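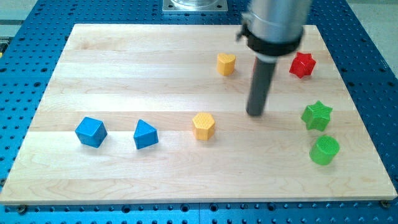
Flodus over the board, with the blocks all out.

2 February 2024

I am home late and my tea has gone cold twice, but I want to get this down while I still remember the order of it, because tomorrow I have to write the proper version for the fault log and the proper version never has any of the feeling in it.

We had such a nice morning! The arm (Flodus, we have called it that so long I forget it has a serial number) was doing its pushing runs, nudging the blocks from one spot to another with the rod, and it was doing them beautifully. 114 runs without a hitch. I had the radio on low and Forough had brought in those almond cookies from the bakery on the Priltville road, and I remember thinking I might even leave on time for once.

Then, on the next run, it went for the yellow heart and simply kept going down. The rod is supposed to hover just over the wood and travel sideways, and this time it pressed into the board and tried to travel anyway. It made the most awful groan, like a chair being dragged over a church floor. The force limit should have stopped it straight off and didn't. Forough Jafarzadeh, bless her, was nearest the red button and had her palm on it before I had even put my cookie down. The log says 3 seconds from contact to stop. I would have sworn it was a full minute.

Nobody was hurt, and I keep telling myself that. But I had been reaching in over that board not long before to straighten the green star, with the arm paused and the gate open, as we all do, and I don't like how easily I did it. I said so out loud and it went rather quiet.

We spent the whole afternoon on it. Forough found that the height setting had gone back to an old value after the restart at lunch, from back in September when we had the thinner board on, and the force limit had been left at 95 from the Wenby tests, which is far too high for this kind of work. So there were two mistakes, one sitting on top of the other, and at least one of them is mine. I rang Alipour about having the rod checked for a bend and they want 700 dollars before they will so much as look at it. I said I would call back.

Flodus stays switched off until both settings have been read aloud by two people, and from now on the gate stays shut unless the power is off. I must remember to bring Forough's cookie tin back, too. It is still in my bag.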